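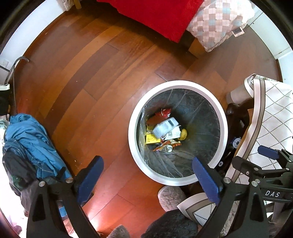

Osska hand gripper, kit 8: setup and care notes

Maintained by Hashini Seneviratne. Pad and linkage sections by Afonso Rebelo. These notes travel with the kit and with the tidy-up recordings made with it. If you change anything on the gripper, change it in this file too, before the next recording.

Scope

The file covers one handheld gripper, kit 8, from unpacking to storage. The other Osska kits use the same pads but a different trigger, so the trigger section does not apply to them. Processing of the recordings is described in the Trendari repository.

What the gripper is

Two black fingers on pivoting linkages, each ending in a textured dark blue pad. The camera is fixed to the tool and looks out over the fingers. In a good view both pads are visible and lean toward each other at the upper ends, and the lower linkage arms can be seen down to the bottom edge. With the tool held over a waste bin, the operator should be able to see the floor of the bin and both pads at the same time. If one pad is missing from view, the camera bracket has slipped. See Camera bracket.

Before each session

1. Work the trigger fully open and fully closed 26 times. It should feel the same at the end as at the start.
2. Check the four round silver fasteners on the finger linkages. They should not turn under a fingernail.
3. Wipe both pads with a damp cloth and let them dry.
4. Close the fingers on a sheet of paper and pull. The paper should tear or hold. If it slides out, clean the pads again, then replace them.
5. Record ten seconds of the fingers opening and closing over a plain surface. Keep this clip with the session.

Homes and floors

Most kit 8 sessions are in lived-in rooms. Leave the room as it is. Glossy wood floors throw glare from windows and lamps, and the exposure will not recover if it is locked while the tool is pointing at a bright patch. Lock it on a bare, evenly lit part of the floor.

Check for cables before walking with the tool. Camera height makes them look farther away than they are.

Bins and liners

Thin bin liners are the main source of pad trouble. The film gets pinched in the linkage when the fingers close close to the rim. Come in over the middle of the opening, close, then lift straight up. If film is caught, open the fingers and draw it out by hand. Do not pull the tool away from the bin.

Snack wrappers leave salt and oil on the texture. After any session with food packaging, wash the pads with dish soap and a soft toothbrush. No alcohol. It turned the first set stiff and we had to throw them out.

Knocking the rim is fine at walking speed. After a hard knock, repeat steps 2 and 4.

Replacing pads

Pads come from Rattanakul in pairs. Always fit both. Peel the old pad from the tip down, scrape off the glue with a plastic card, and press the new one on for a full minute. The two pads must slant symmetrically. Leave overnight before use.

Linkage

Dry lubricant only, one drop per pivot. Oil collects lint from clothing and slippers and then gets onto the pads. The recesses in the lower arms fill with dust; a dry paintbrush clears them.

If one finger lags the other, take off the trigger cover and look at the return spring on the slow side. Spares are in the lid pocket. Refit the cover with the short screws. The long ones reach the guide rod.

Camera bracket

Set the bracket to the scribed line, then tighten evenly. Afterward run the opening and closing clip again and compare it with the one in the reference folder. Any shift of the pads means a new calibration. Do not correct it in software.

Log

Session 203: left pad lifting at tip. Pair replaced. Calibration unchanged. AR
Session 211: trigger gritty. Cleaned, one drop per pivot. AR
Session 219: bracket slipped after a drop in the Diltley flat. Reset and recalibrated. Clips from the second half of that session are marked "moved" and should be left out of training. HS
Session 224: spring replaced, right side. HS

Storage

Fingers open, pads off the foam. Battery out. Charge it before Saturday if the kit is booked for the weekend.

Open items

Bracket needs a locating pin.
Find out if the newer Rattanakul pads are the same thickness.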